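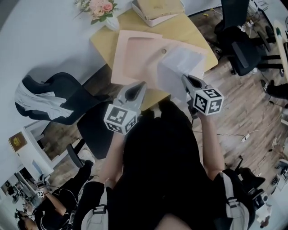

Fixing pose jumps in two-handed gripper recordings

Our worst batch so far was the paper and bag task. On playback, the right gripper would follow the sheet, jump to the far side of the table, and come back. If an arm tries to replay a track like that, it will swing hard, so do not send a bad take to the robot to see what happens. Find the cause first.

Sevim Toprak traced ours to two faults that looked the same in the plot. The steps are in the order she would try them now.

1. Stop the robot arm and leave it stopped until you have a clean take. Set the replay speed limit to 50 percent before you do anything else.

2. Open the take in Brabec and scroll to the first jump. Note which gripper it belongs to and whether the other one moved at the same moment. If both jump together, suspect the head camera. If only one does, suspect its marker cube.

3. Check the cube on that gripper. Press each face with your thumb. Any play at the base means the mount has to be tightened and the gripper calibrated again.
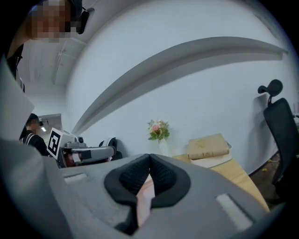

4. Compare the marker IDs on every cube and card in the room with the list in the config file. We had a spare cube with the same IDs as the right gripper. The tracker picked whichever it saw more clearly. Keep spares in a closed drawer, face down, during a take.

5. Look for moments when a forearm or sleeve covers the cube. Gaps shorter than 3 frames are filled in by the software. Longer ones must be cut.

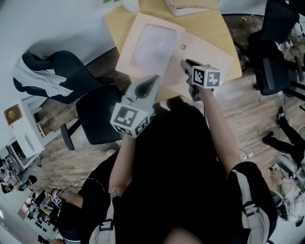

6. Record a short test with both hands over the table. Turn each wrist slowly, then lift one sheet by its edge and put it back.

7. Replay the test in simulation. If the track is smooth, run it on the arm at the reduced speed with one person at the stop button.

If the jump is still there after step 7, save the raw files and send them to Ott Ots along with the config. Do not edit the track by hand. We tried it, and the arm hit the table on the second run.

Hukmont Lab Notes | Last updated 2 Oct 2022 | Contact | Back to top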